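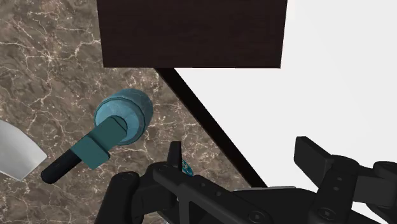 My garage used to hold a car. Then it held half a car, a bandsaw and a treadmill, and now it holds a robot arm named Dredon, bolted to a bench I built out of an old door. I'm not sorry about any of it, though my wife still scrapes ice off her windshield in February and gives me a look through the kitchen window.

I should back up. Last fall I joined Posstead, the shared workshop over behind the tire place, because I needed a lathe for 20 minutes. Twenty minutes turned into a membership (funny how that works), and the membership turned into standing next to Bijan Naseri while he complained about gearboxes. Bijan had a secondhand arm kit in a milk crate, the kind with missing screws and a manual for a different model, and he wanted it gone. I drove home with it on the passenger seat, belted in.

The plan was to get it to pick things up in a kitchen. That's it! I didn't want it to cook, or dance, or talk to me. I wanted it to reach over a counter, grab something by the handle and put it somewhere else, which any toddler can do and which has now eaten most of my evenings.

The mechanical part was a joy. I turned new bushings at Posstead, reprinted 2 of the brackets because I'd measured from the wrong side, and spent a whole night chasing a rattle that was a washer sitting in the base. The gripper is a two-finger linkage type, all black, and when the fingers swing wide open it looks like a crab that's heard bad news. I love it. I put it together at the kitchen table with a bowl of cereal next to me.

Then I switched it on for real, and it went straight down into the bench at full speed and cracked a fingertip. I ordered another. It cracked that one too. Bijan came over, watched it once, and asked why on earth I wasn't practicing in simulation first.

So now I have a pretend kitchen — a rendered one, with a brown marble countertop a good deal fancier than the laminate I live with. Pale veins all through it, a black strip down the edge, and on top of it a teal-blue thing with a fat round head and a black-tipped handle, which is what Dredon spends its nights reaching for. My view comes from right behind the gripper, so the linkage takes up most of the bottom of the screen and I've gotten to know every pivot in it. I chose the marble myself. It took an embarrassing amount of time and I regret nothing.

The software side is two programs that don't like each other. Grurnetti does the physics and the pictures, and Mrema is the bit that decides how to move the joints. Getting them to agree on which way was up took me longer than building the arm did. One of them thinks Z points at the ceiling, the other had its own ideas, and for a while my gripper was trying to come up through the floor of the house. (The fix was a single minus sign. I found it at 5 in the morning, in socks.)

Handles are the hard part. A round head gives you something to hang on to from nearly any side, but it rolls, and if you come in crooked you just bat it down the counter. A handle lying flat wants the fingers lined up across it and low, almost scraping the stone, and low is exactly where I broke my fingertips. I ended up having it stop just over the handle, turn its wrist, and creep the rest of the way at a crawl. My first batch was 20 tries, and I watched every one of them with a coffee, cheering like it was a ball game. Plenty ended in a bat down the counter. A few were good enough that I yelled for somebody to come look.

I've started moving it all over to the real arm. I hit one thing right away that the simulator had let me get away with: my real joints have slop in them, enough that the wrist settles a hair after it's told to stop, and the fingers land off to one side. Bijan says tighter gearboxes. I say a short pause before the close, which is free. We've been arguing over it at Posstead for weeks, mostly while one of us is supposed to be sweeping.

For now there's a strip of foam taped on the bench and a fresh pair of fingertips on the gripper. I picked up a cheap dish brush for it to practice on, and tonight, once the dishes are done, I'm going to let it try.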